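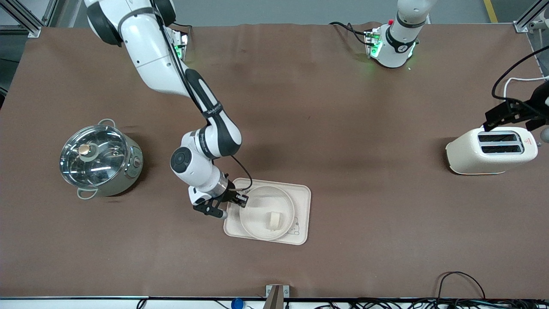

moser_k
Reply #1
I would not throw it away yet. Old bread is fine for dumplings if it has no mold. How many days is it now?

Burer
Reply #2
It is 5 days old, a plain white loaf. My problem is that the dumplings fall apart in the water. I use 2 eggs and warm milk, and I let the mixture rest before I make the balls. My grandmother never measured anything, so I have only my memory to follow.

tener389
Reply #3
Too much milk. Everybody puts too much milk. Take 100 ml, wait, and add more only if the bread is still hard in the middle.

moser_k
Reply #4
I don't agree with tener389. Dry bread needs a lot of milk. In my opinion the water is boiling too strongly. It should only move a little — small bubbles, no more.

tener389
Reply #5
With respect, I have cooked them in strong boiling water all my life and they stay together. Also please no flour, it makes them like rubber.

Fisetton
Reply #6
One spoon of flour does not make rubber. Burer, do you cut the bread or grate it? I cut small cubes and press the mixture well with wet hands. Cook one dumpling first as a test. If it opens, add breadcrumbs to the rest.

Burer
Reply #7
I cut it, but the cubes are quite big. I will try smaller ones and less milk, and I will keep the water quiet. Is parsley necessary? My son takes it out piece by piece.

moser_k
Reply #8
Not necessary. Chives are also good.

tener389
Reply #9
Parsley is necessary.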